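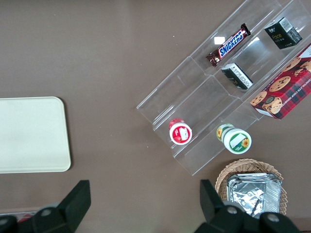
Wrist exposure drifts on station 2 as soon as the arm comes down over the restocking layout. Auto exposure is on, and the value swings hard between the approach and the last few inches. The swing shows up in the saved examples as a brightness jump that the policy picks up as a cue. On the layout with the clear tiered organizer it is worst: the acrylic throws a bright white reflection just left of the Snickers bar, and the crinkled foil packets in the wicker basket reflect as well. The layouts made up of cardboard boxes only do not trigger it.

Ticket: wrist brightness jump during teleop recording
Opened: May 19, 2020
Component: Jima recorder, wrist stream
Severity: medium, blocks the shelf set
Assigned: Necati Uysal

Expected: brightness stays level from approach through grasp.
Observed: mean pixel value drops sharply when the reflection enters the metering window, then climbs back over around 45 images. The overhead stream is level the whole time.

Steps to reproduce
Home the arm.
Start a recording in Jima with the default profile.
Move down toward the organizer at normal teleop speed.
Stop above the middle tier and hold.
Plot mean brightness for the wrist stream.

Log

Entry 1, Necati
Reproduced on the first try. Suspected the overhead lights, so I switched off the bank nearest the window and ran it again. Same drop, slightly smaller. Lights back on.

Entry 2, Necati
Swapped the USB cable and moved the wrist stream to its own port. No change. Timestamps are clean and no images are missing, so this is not a bandwidth problem. Closing that line.

Entry 3, Necati
Checked the profile. Metering was set to center spot. The default came over from the Tidard bin-picking job, where everything in the bin was matte and the setting did no harm. Changed metering to full average. The drop is about half of what it was, but it is still visible in the plot and still too large for training.

Entry 4, Necati
Locked exposure at a fixed value picked with the gripper open above the tray. No drop. The side effect is that the black box with the gold "Face" lettering comes out darker than before. The lettering is still readable at full size. After the resize it is marginal – I would not rely on it for telling the small boxes apart.

Entry 5, Necati
Raised the fixed value one step. Lettering survives the resize. The reflection clips to pure white over a slightly larger patch, which is acceptable for this set. Saved as profile "shelf-fixed" in Jima and pushed to stations 1 and 2. White balance is locked in the same profile; it had been wandering too, and that was hidden by the exposure problem.

Entry 6, Necati
Went through the examples already recorded with the old profile. Of 48 on the restocking layout, 8 stay level enough to keep. The others are tagged "exposure-jump" in Edet and excluded from the export. Not deleted. Stemia may want them later for the augmentation test.

Entry 7, Necati
Tried a polarizing film over the wrist lens as an alternative. It cuts the reflection at one wrist angle and does nothing once the wrist rotates. Removed it, and wiped the adhesive off the lens ring with alcohol.

Resolution
Use "shelf-fixed" for any layout with acrylic, foil or glass. Do not use auto exposure on the wrist stream for training examples. Operators should check that the profile name in the Jima title bar is correct before the first recording of a shift, as the recorder falls back to the default after a restart.

Remaining
Fallback after restart is a separate bug, to be filed against the recorder.
Re-record the excluded examples with the same object placements where the layout sheet has them. Where it does not, place by hand and save a new sheet.
Add a brightness check to the Edet import so a jump gets flagged at upload.

Status: fixed, pending re-record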